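Notebook, map room
2/5/18

Working on the Skala parcel, the bit of Flaltevo district that sits on the wrong side of the river. Everything on the east bank here belongs to Hordiienko except this one piece, inside the old loop. You can't drive to it from its own district without crossing Hordiienko land first.

Traced the boundary off the older survey sheet this morning. The line follows the middle of the channel as the surveyors had it, and the channel has since moved west. The cut across the neck is drawn as a ditch on the old sheet and as the main river on the new one. No date for the change on either.

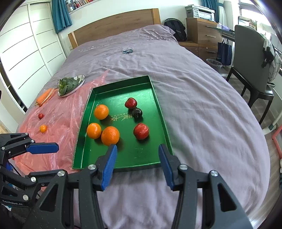
Area from the old sheet comes out at 1,347 acres. The district tax list has a smaller number, but I think it leaves out the sandbar at the south end. Need to ask Wilson Cabrera which edition he used in January, as his figure matches neither.

Scale trouble again. The two sheets don't line up at the church or at the ferry landing. I shifted the new one 100 feet north and the church fit, but then the landing was off by more than before. Left it unshifted for now. Might be paper shrinkage — the old sheet has been folded and damp at some point.
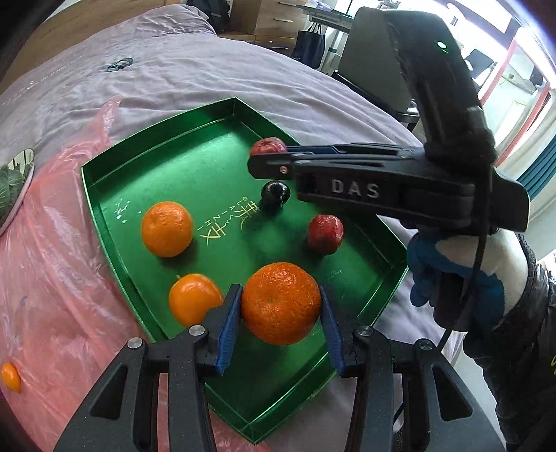 The Werkora road is the only one that reaches the parcel by land, and it comes in from the south through the neck. On the old sheet it stops at a gate. The outline of the parcel is hard to describe in the write-up: wide at the top with rounded sides, a lot like the green tray with the fruit on it, and pulled in at the bottom where the road enters. I'll put "shield-shaped" in the draft and see if Wilson objects.

Names on the parcel: 4 farms on the old sheet, 5 on the new. The extra one is in the northwest corner, on ground the old sheet marks as marsh. 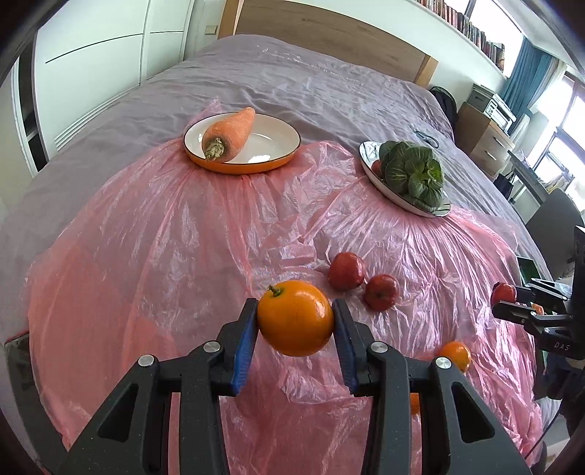
Orange in the gripper, carrot in the dish behind.

To do: get the ferry landing position from a third source. Check whether the school district follows the district line or the river. Redraw the neck in ink once the landing is settled — pencil only until then.

Recent entries
Ferry landings, east bank
Paper shrinkage on the folded sheets
Werkora road, south section
Hordiienko district line, first tracing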